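3.2 Laying out sleeveless garments

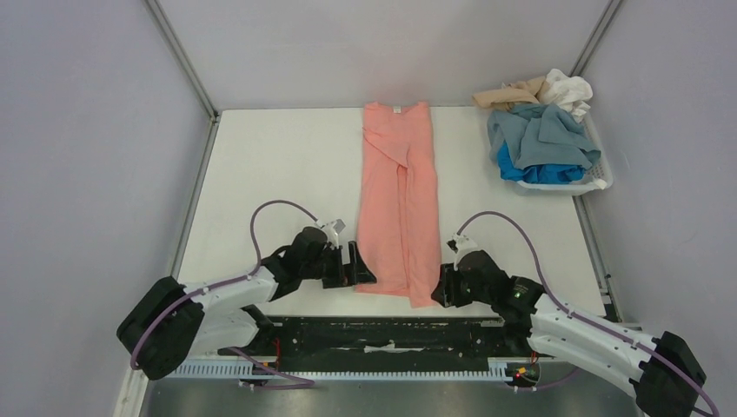

The layout stage comes between taking a garment from the basket and making the first fold. In household practice the two are often treated as one motion: the item is shaken, dropped on the surface and folded at once. The Kamport protocol keeps them apart. A garment must lie on the table with its neckline and hem both identifiable before any fold is counted, and the time spent reaching that state is recorded separately from the time spent folding.

Sleeveless garments were first grouped with short-sleeved shirts. After the pilot sessions at Collado they were given a category of their own. Without sleeves there is little to show where the body of the garment ends and the shoulder begins, and a long, narrow item can be laid face down, or with one side turned under, and still look correct at a glance. The shoulder corners and the neckline therefore serve as the main points of reference. Where a label is present at the neckline, it is used to confirm which end is the top.

Figure 4. A salmon-colored garment laid lengthwise, with its neckline at the far edge of the table and a small whitish label at the middle of the neckline. A long vertical fold runs down to an uneven hem, the right panel hanging slightly lower than the left. The basket at the far right corner holds beige, white, gray-teal and bright blue cloths.

The state shown in Figure 4 is scored as "laid out, not flat." The top and bottom of the garment can be told apart and its long axis is clear, but the cloth has a diagonal fold below the neckline that meets the vertical fold in a pointed overlap. Under the earlier Plodero scheme, this state would have been scored simply as unfolded, together with items still in a heap. We consider that grouping too broad. A garment in this condition needs its panels opened and its hem evened, while a heaped garment must first be searched for an edge or a corner.

Creases are scored separately from folds. A fold places one layer of cloth over another and changes the outline of the garment. A crease does not change the outline and is left out of the layout score, however many are present. Fine wrinkles of the kind seen along both panels in Figure 4 are therefore recorded as surface condition only. Raters in the pilot disagreed most often on this point, and the written instructions were revised in October to include a short test: if smoothing the mark would move the hem or a side edge, it is a fold.

Hem evenness is judged by eye against the near edge of the table. A difference between panels is noted even when it is small, as it tends to carry through to the finished item. In the Collado sessions, 175 sleeveless garments were laid out, and the uneven hem was the fault most frequently left uncorrected before folding began. Raters assign each layout a score from one to seven, and the lower of two scores is kept when they differ.

The position of the basket was also considered. Placing it at a far corner leaves the near part of the table clear for long items, but reduces the width available for wide ones such as towels and bed linen. For garments of the proportions shown in Figure 4, the strip of table between cloth and basket was judged sufficient. Items spilling over the rim toward the work area are noted in the session record, as a loose end of cloth may come to lie under the next garment and be mistaken for part of it.

The full set of 985 layouts, covering all garment categories, was scored with the Cludadine rating sheet. Scores for sleeveless items are reported separately in the results and are not pooled with those for short-sleeved shirts. The treatment of straps, which were too few in the pilot to support a category of their own, is taken up in Section 3.3.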